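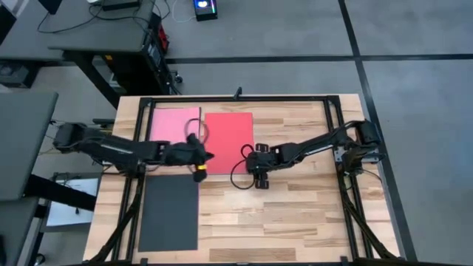
Visit report by a Cullent member | Posted in June | 2 comments

We went to the robot lab at Plodcombe to hear about Skikska, a method for teaching two arms to handle flat, floppy things. Signing in took longer than the walk from the station.

The method learns from recorded demonstrations. A person moves a small leader arm and the gripper follows. The group has 649 demonstrations and trained on 600 of them, keeping the rest back for checking.

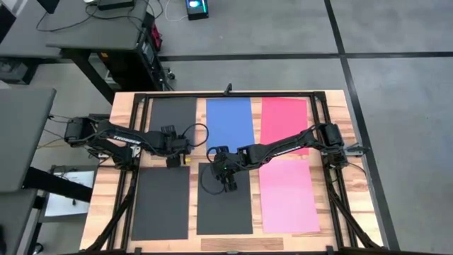

Colour matters less than we had expected. The harder part is finding an edge when two sheets have similar tones, and dark on dark is still the weak point. A correction step called Tóth looks at the grip again before the arm lifts.

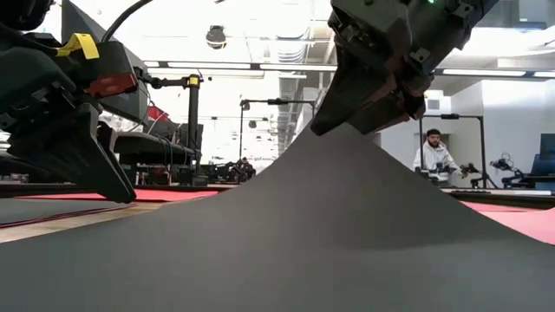

Cloth is slower going than paper, as its shape changes with every pull. The results so far are for single lifts only. Folding comes next. Tea was in the corridor and we left at 4.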